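4. Replaying and checking a recording in Tivomis

4.1 What this section covers

By now you have Tivomis installed, the hand-held gripper is paired, and you have at least one recording sitting in the session folder. Now comes the part we like best: opening it up and seeing whether the software understood where the gripper was in the room. It's a lovely moment when the path draws itself for the first time, and it needs only a little patience to get there.

You will load a session, find the finger markers, build the camera path, check both against each other and mark the good stretches for export. If you haven't done the lens calibration in section 3, go back and do it first. Every step below leans on it.

4.2 Before you start

Have these ready:

Tivomis, with the Replay and Markers panels switched on (View menu, Panels)
The lens file saved at the end of section 3
The marker sheet for your gripper, left and right
The session folder, copied to a local disk

Note: Replay will open a session over the network, and it will even play, but scrubbing backwards becomes painfully slow. Copy the folder first.

Caution: Don't rename files inside a session folder. Tivomis matches the video to the motion sensor log by name, and a renamed log is treated as missing. You can rename the folder itself as much as you like.

4.3 Loading the session

1. Choose File, Open Session and pick the folder, not the video inside it.

2. Wait for the bar at the foot of the window to turn green. The first load builds thumbnails and takes longer than later ones.

3. In the Lens box, pick your lens file. The name should appear in black. If it appears in orange, the file belongs to a different image size and you need the other one.

4. Press the space bar. The video should play smoothly, with the sensor trace running underneath it.

5. Look for a sharp movement in the video, such as a quick turn, and check that the trace jumps at the same moment. If it jumps early or late, drag the Offset slider until the two line up, then press Keep.

Note: Offset is saved per session. Once you have found a good value, try it on the next session from the same day before you start dragging again.

4.4 Finding the finger markers

The markers on the fingers tell the software how far the gripper is open. Tivomis looks for them in every frame and turns the distance between them into a single opening value, which is what the training code reads later.

1. Open the Markers panel and choose your marker sheet.

2. Move to a frame where both fingers are in full view and nothing is held between them.

3. Press Detect. A coloured outline should snap on to each marker. Left is drawn in blue and right in amber.

4. If left and right are swapped, press Swap Sides. Don't fix this by editing the sheet, or every other session that uses it will be wrong.

5. Find a frame with the fingers fully closed and press Set Closed. Find one with them fully open and press Set Open.

6. Press Run All. A 30 second session finishes while you are still reaching for your tea.

7. Read the result line. It gives the number of frames with both markers found, with one found and with none.

A few lost frames are fine - the opening value is filled in between good neighbours. The Gap Limit setting decides how long a gap may be before Tivomis gives up and leaves it blank. It comes set to 32 frames, and we suggest you leave it there until you know your own data well.

Caution: Bright windows are the usual reason for lost markers. When the camera swings towards the light, the exposure drops and the white border round each marker turns grey. Try Detect Mode, Low Contrast before you throw the session away. It's slower, but it rescues a surprising number of them!

4.5 Building the camera path

This is where it gets really good. Tivomis picks out points in the room that stay put, follows them from frame to frame and works out how the camera must have moved.

1. Open the Path panel and choose Build New Map. Use Add to Existing Map only if you have already mapped the same room.

2. Turn on Mask Gripper. This hides the fingers from the path builder, as they travel with the camera and would otherwise look like the most reliable points in the whole room.

3. Press Build and watch the 3D view. Points appear first, then the path as a thin line running through them.

4. When it finishes, read the Tracked figure. Anything with long red stretches needs a second try.

5. Press Show Points on Video and play the session through once at normal speed.

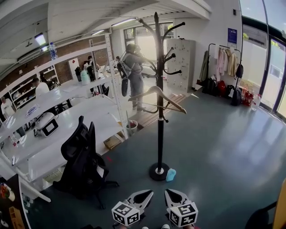
Fragkou Lab - Perception and Replay Team

When you play the points over a room like the one in the picture, look at where they gather. You want plenty on things that stay still and have strong edges: the locker doors, the slatted platform, the shelving over the bench, the brick wall at the back. The smooth floor gives very little to hold on to, and its reflections shift as the camera moves, so points lying on the shine should be treated with suspicion. The same goes for the big windows.

People are the other thing to watch. Someone standing close to the coat stand can collect a good crop of points, and as soon as they move those points pull on the path. Turn on Mask People and build again. The mask is generous round the edges and may swallow part of the stand as well. We've found the path copes happily as long as the background stays clear.

The coat stand itself is a tricky customer. It is thin and dark, and its curved hooks look different from every side. The path builder doesn't need it, but your policy might, so check in the Depth view that the pole comes out as one piece. If it breaks up, lower Depth Smoothing by one notch and look again.

4.6 Checking the path against the gripper

1. Open Check, Overlay. The opening value and the path speed are now drawn on the same time line.

2. Step to each place where the gripper closes. The speed should normally drop just before it.

3. Click any spike in the speed line. Replay jumps to that frame. If the video shows no sudden move, you have found a path error.

4. Select the bad stretch by dragging across it and press X to mark it as unusable.

5. Select each good stretch and press G. Give it a short task name from the list, or type a new one.

Note: Keep task names plain and the same across sessions. "Hang" and "hanging" will be exported as two separate tasks. Aliki Galanis keeps the shared name list up to date, and you can pull the latest copy from Tools, Task Names, Refresh.

4.7 Exporting to Vekudeck

1. Choose File, Export, Vekudeck.

2. Tick Path, Opening and Video. Leave Depth unticked unless your policy uses it, as it makes the files very large.

3. Pick an output folder outside the session folder.

4. Press Dry Run first. It lists every stretch that will be written and flags any with blanks in the opening value.

5. If the list looks right, press Export.

Open the result in Vekudeck and play one stretch on the simulated arm. Seeing the arm follow the same path you've just been checking is great fun, and it's also the quickest way to spot a left and right swap you missed back in 4.4.

4.8 If something goes wrong

Error 223, no lens match: the lens file and video have different image sizes. Go back to 4.3, step 3.

Path drifts slowly to one side: the Offset is probably wrong. Set it again and rebuild.

Path breaks when the camera is close to a plain surface: raise Point Count by one level. Above level 35 the build slows down a lot with little gained.

Opening value stuck at one end: Set Closed and Set Open were pressed on the same frame. Repeat 4.4, step 5.

Points appear but no path: Mask Gripper is off, or it is using the mask for a different gripper. Reload the marker sheet and try again.

Settings for the Akthorpe mount are listed separately in section 5.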